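Chapter 2
Rolling, Folding and Stacking

I learned to roll towels in one February at the Plotusside Baths, where I was handed a cart with 43 of them on it and told to have the shelf filled by lunch. I folded every single one into a neat square (I was so proud!) and then found out the shelf was only deep enough for rolls. So I shook them all out and started over, and I've had opinions about towels ever since.

In this chapter we'll look at how cloth takes up space. You'll need a flat table, one hand towel and a bit of patience. We start with the roll, because you can feel right away when it's going wrong – it gets fat on one side, the edge wanders, and by the last turn you're holding something more like a carrot than a log. Mine still do that! Start with the short edge, keep your hands wide, and stop every couple of turns to pat the ends level. A striped towel is great for practice, as the stripes end up as rings around the roll and you can check whether they meet.

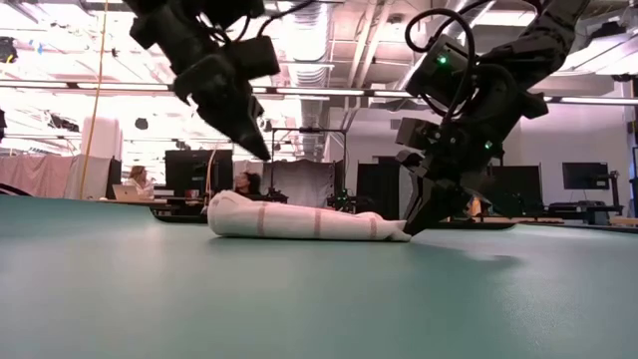 Farnon wrote back after trying the first draft of this chapter that tight rolling is overrated, and that a slightly slack roll sits better on a shelf and opens with one shake. I tried it on 19 hand towels and I'm mostly convinced, though I'd still go tight for a suitcase. We'll come back to suitcases in Section 2.3, after the exercises on folding in thirds.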